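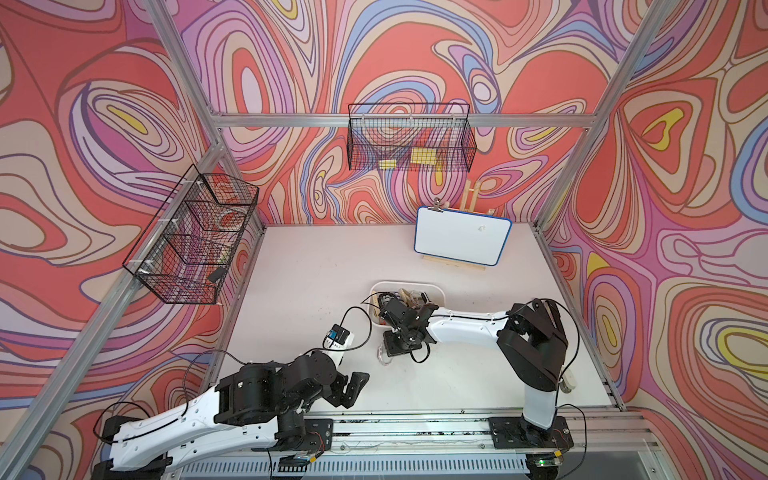 去Salness看墙纸：一个开放日的流水账

从Jomville坐火车到Salness，要在一个我始终没弄清楚叫什么的小站换车。换车时间很宽裕，宽裕到足够把站台上唯一那台自动售货机里的东西逐样研究一遍，然后什么也不买。我买的是一张往返票，售票窗口里的人听说我要去看墙纸厂，又问了一遍目的地，大概以为我口误。

我没有口误。Voicu墙纸厂每年夏天开放一次，平时不接待散客，而我从前年开始装修那套小公寓，到今年七月还有一面墙是光的。一个人对着一面光墙吃了两年晚饭，总会产生一些平常不会有的兴趣。先是在网上看样本，然后开始订样本册，然后发现自己能背出几种花型的色号，再往后就是现在这样，早上六点多站在月台上，包里装着三明治和一把卷尺。卷尺后来没有用上。

Salness不大，出了车站往河的方向走，过桥，右手边一排红砖房子就是厂区。路牌上写着步行十分钟，我走了二十分钟，中间在一家面包店排了队。面包店橱窗里摆了几卷墙纸当装饰，花型是那种很老实的麦穗，店员说这是厂里送的，整条街的店都有。她说这话的语气，像在说整条街的屋顶都漏雨。

开放日十点开始，我到的时候门口已经有人排着了。队伍里以夫妻为主，其中一半在小声争论。站在我前面的一对，从客厅要不要贴墙纸，一路争到了婆婆圣诞节要不要来住。我认为这两件事之间有联系，只是我没有听到中间那一段。

门票8欧元，包括一杯咖啡、一份导览图和一张可以在厂内小店抵用的券。券的背面印着使用条件，字很小，读完以后我明白这张券适用于店里除墙纸以外的大部分商品。

第一站：原纸仓库

参观路线从原纸仓库开始。说实在的，没有印过的纸是一种很难让人兴奋的东西，可是带队的师傅显然不这么看。他在厂里干了大半辈子，拍一卷白纸的手势，跟别人拍马脖子差不多。他让我们挨个去摸几种底纸，一种是传统的木浆纸，一种是无纺布底。木浆纸手感发脆，遇到胶水会胀，贴的时候要先让它“吃饱”再上墙；无纺布底不怎么胀，可以直接把胶刷在墙上，撕的时候也能整幅撕下来。

“所以现在大家都用无纺布，”他说，“方便。”他说“方便”这两个字的时候，脸上没有什么高兴的意思。

有人问哪种好。他说看你打算贴完以后跟它过多久。这句话我后来在回程火车上想了一会儿，觉得他可能只是在回答问题。

仓库里温度控制得很讲究，墙上挂着湿度计，旁边有一块记录板，每天填几次。我凑上去看，发现最近几天填表的人字迹越来越潦草，到了昨天那一格，基本上只剩一条波浪线。我不认为这影响了纸的质量，但它让我对这家厂子产生了一点亲近感。我自己的水电抄表单也是这么填的。

第二站：调色间

调色间是我最想看的，也是气味最大的。一进门就有人开始打喷嚏，带队的师傅等他打完，才开始讲，显然每一批都有这么一位。

墙纸印刷的颜色跟电脑屏幕上的颜色不是一家人，连远房亲戚都算不上。厂里的做法是先调一小罐，刮在底纸上，烘干，拿到几种灯光底下看，再改。同一个粉，在朝北的窗前是灰的，在暖光灯下是肉色的，到了日光灯下就成了药片。调色间里有一个专门的小灯箱，拨一下开关换一种光，围观的人轮流上去拨，发出“哦”的声音。我也拨了，我也“哦”了。

墙上的架子摆着历年的色样，用铁丝串成一串一串，最老的那些已经晒得看不出原来是什么。有一串写着“鲑鱼”，下面挂着十几片，从粉到橘什么都有。调色的女师傅说，客户写信来要鲑鱼色，她的第一反应是问哪条鲑鱼，生的熟的，烟熏过没有。她说有一年有个客户真的寄了一块鱼来。我问后来呢，她说后来夏天到了。

她还讲了一件事，我觉得值得记下来。很多人以为颜色越多的花型越难印，其实最难的是大面积的淡紫。红的黄的偏一点没人看得出来，淡紫只要偏一点点，往蓝走就发冷，往红走就像淤青。她手边放着一桶正在调的淡紫，调了三天，她看它的眼神已经没有什么感情了。

第三站：印刷车间

车间是全场最吵的地方，导览图上建议带耳塞，门口也发耳塞，黄的，一捏就扁。戴上以后大家都改用手势交流，前面那对夫妻的手势我看懂了大半。

厂里现在用三种办法印。产量最大的是轮转机，图案刻在滚筒上，一个颜色一个滚筒，纸从这头跑进去，那头出来就是成品，速度快得让人来不及对花型产生意见。第二种是丝网，慢，墨厚，用手指能摸到凸起来的边。第三种是木版，一年只开几次工，开放日当天正好开了一台，我怀疑这两件事不是巧合。

木版印刷要两个人配合，一个上版，一个送纸。版子是老的，梨木，背面有多年手汗磨出来的深色。上版的人先把版子按在颜料垫上，提起来，对准纸边的小针孔放下去，踩一脚踏板，版子压实，再提起来。整个动作连贯得很，只是每踩一脚，地板就抖一下，我放在窗台上的咖啡也跟着抖一下，最后抖到了我的鞋上。

有一面墙专门讲老花型的来历，我在这里站得最久。十九世纪的厂主们对自然有一种近乎贪婪的喜好，石榴、鹦鹉、葡萄藤，恨不得把整个植物园压扁了贴到饭厅里。到了上世纪初突然全部收敛，变成竖条，很细的竖条，像是前一代人闹得太过分，后一代人在罚站。再往后就到了六七十年代，竖条站不住了，开始弯，弯成圈，弯成水波，橙色配棕色，棕色配更深的棕色。说明牌上写着这个时期“充满实验精神”。我外婆家的走廊就是这个时期贴的，我小时候每次夜里上厕所，都要贴着那面充满实验精神的墙快步通过。

关于接缝

参观途中安排了一段讲座，在二楼原来的食堂里，题目叫《接缝》。我原来想趁这段时间去吃三明治，结果坐下以后就没能出来。一来讲得确实好，二来门在讲台那一侧。

讲座的核心意思是，墙纸这门手艺，花型占一半，另一半全在两幅纸碰头的那条线上。小花型好对，错一点眼睛也抓不着；大花型要浪费很多纸，每一幅都得往下错一段，剪掉的边角够包一个圣诞节的礼物。竖条最阴险，看上去最简单，可是没有一面墙是真正垂直的，你把一排笔直的竖条贴上去，等于给自己的房子出了一份诊断书。

弯曲的、像水流或者等高线那样的图案，他们内部管它叫“宽厚型”。墙歪一点，它也歪一点，谁也不揭发谁。缺点是转角。纹路从一面墙流到另一面墙，拐弯的地方要是断了，人坐在屋里总觉得哪儿不对，又说不出来。所以老师傅贴这类纸，第一幅从来不从墙角开始，要先在墙角两边各量一遍，把接不上的那一段赶到门背后去。

“每间屋子都有一个地方是接不上的，”讲课的人说，“手艺就是决定把它放在哪儿。”

台下有人把这句话抄了下来。我看了看她的本子，她在下面还画了一道线。我自己的那面墙没有门背后，只有一个冰箱，于是我画了一个冰箱。 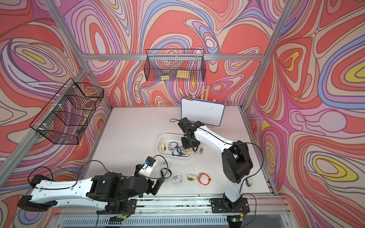
讲座最后是提问。第一个问题是厨房能不能贴。回答是能，灶台背后别贴。第二个问题是浴室能不能贴。回答是能，看你家窗户开不开。第三个问题很长，提问的先生从他一九八几年买的房子讲起，讲到了地基，讲到了邻居的一棵树，最后问，那么该用哪种胶。

胶这个话题一下子把全场点着了。我以前不知道墙纸胶也有派别。一派只用粉状的Gunder，自己兑水，说这样浓淡可以掌握；另一派只用现成的桶装胶，说前一派家里墙角都有起泡。后排有位老先生站起来，说他用Gunder贴了一辈子，没有起过一个泡。他太太坐在旁边，抬头看了他一眼，什么也没说。我觉得那一眼里至少有两个泡。

讲课的人很有经验，说各位的方法都对，然后请大家去喝咖啡。

样本室

下午的重头戏是样本室，一次只放一小批人进去，我排到快三点。房间长条形，两边是到顶的木柜，柜子里一本一本竖着历年样本册，管理员说一共224册，缺的那几本是某一年冬天厂里断煤，拿去生了火。她讲到这里停了一下，像是在等我们默哀。

样本册可以翻，要戴白手套。手套只有一个尺码，我戴上以后翻页的动作很像在给什么东西做手术。最老的几册纸已经很脆，翻起来有一种饼干的声音。花型底下用钢笔写着订货人的地址和用量，有的还有批注，其中一条写着“客户嫌鸟太多”，下一页是同一款，鸟少了一半，批注是“客户嫌鸟太少”。再下一页换成了纯色。

我最喜欢的一本是给旅馆做的。旅馆墙纸有自己的学问，要耐擦，要看不出箱子磕的印子，还要让客人在屋里待着舒服，可是又不能舒服到不肯退房。管理员指给我们看一款灰绿色的小叶子，说沿海好几家旅馆用了几十年，来住过的人没有一个记得住它。在这一行，这算是很高的评价。

跟它隔一个柜子，是给舞厅和酒吧做的，那一批的要求就反过来了。大块的波纹、水滴、圈套着圈，什么颜色都肯往一块儿放。隔着玻璃看觉得热闹，真站到一整幅面前，过一会儿就会想找个地方扶一下。管理员说这类纸最近又有人来订了，多半是年轻人，贴在书房里，说是开视频会议背景好看。她问过其中一位，贴了以后自己在里面坐着怎么样。对方说他现在在厨房办公。

我在样本室里看中了一款，淡紫底，线条细细的，弯得很含蓄。问还有没有货，管理员查了一下，说停产了，要做也可以，起订700卷。我那面墙需要四卷。我算了算，剩下的可以贴完我们整栋楼的走廊，再给每家邻居送一份，他们当中至少有两位我是愿意得罪的。但最后还是没有订。

小店

小店设在原来的锅炉房里，卖的东西如下：墙纸花型的茶巾，墙纸花型的托盘，墙纸花型的雨伞，以及一种罐头饼干，罐子是墙纸花型的。墙纸在最里面，打折区堆着零头卷，都是印坏了或者尾数不够的，用铅笔写着毛病：“色偏”“边不齐”“鸟”。我把写着“鸟”的那卷打开看了，确实是鸟的问题，有一只的头印到了另一只身上。

抵用券我换了一条茶巾。收银的人说这个花型卖得最好，已经印了好多年，厂里都有点烦它了。茶巾的印法跟墙纸不一样，是外面加工的，产地标签缝在背面，我就不在这里说是哪里了。

店里还有一个让孩子动手的角落，桌上摆着土豆刻的章和几碟颜料，让小朋友自己印一段墙纸带回家。我到的时候，桌边坐着的主要是大人。一位父亲印得极其专注，四方连续，间距用尺子量过，他女儿站在旁边，问他什么时候可以轮到她。他说快了。我逛完一圈回来，他换了第二种颜色。

吃的，以及其他实用信息

院子里有香肠摊，有卖蛋糕的，队伍都很长。我吃的是自己的三明治，坐在一摞空的纸芯筒上，旁边一个小孩把筒子当望远镜，对着我看了很久。咖啡凭门票领一杯，第二杯要付钱，味道和第一杯有明显的连续性。

厕所在二号楼后面，墙上贴的是厂里自己的产品，接缝处翘了一角。我看到有人掏出手机把那一角拍了下来，神情相当满足。

要是明年想去，我的建议如下。木版印刷上午看，下午师傅们踩累了，间隔会越来越长。讲座的座位先占靠窗的，食堂没有空调。样本室一定要排，哪怕队伍拐到院子里去了。样本可以剪一小块带走，要跟管理员说，别自己撕，我亲眼看到一位女士自己撕了，管理员没有说话，只是把整个柜子锁上了。

带孩子去没有问题，婴儿车上不了二楼。狗不让进，门口有水盆，那天拴着几条，互相都不感兴趣。停车场不大，开车的人早点到。从Jomville来的火车每小时一班，回去的末班车比你以为的早，时刻表上有一个小星号，星号的意思写在另一张时刻表上。

我就是没有看见那个星号的人之一。站台上等着的还有上午排在我前面的那对夫妻，他们买了三个托盘和一把雨伞，已经不争了，并排坐着吃罐头里的饼干。看我在翻时刻表，那位太太把罐子递过来，问我买着墙纸了没有。我说没有，她说他们也没有，他们商量好了刷漆。

“什么颜色？”我问。

她先生说白的。她同时说淡紫。

后来来了一辆代替火车的大巴，绕了很多村子，到Jomville已经快十点。我把茶巾用图钉钉在那面光墙上，量了一下，还差很多。带去又带回来的那把卷尺，算是用上了。

网友留言（按时间排列）

“我也去了，讲座那句接不上的地方，我先生现在每次找不到袜子都要引用。”

“请问Gunder兑水的比例是多少？包装上写得不清楚。”

“楼上，看包装。”

“包装上写得不清楚。”

“厕所那个翘角去年就有了。”

作者回复：末班车的星号我已经写信去问了，等有答复再补在上面。淡紫那款如果有人想一起凑700卷，请在下面留言，并注明要几卷。目前登记的有我，四卷，以及一位要半卷的。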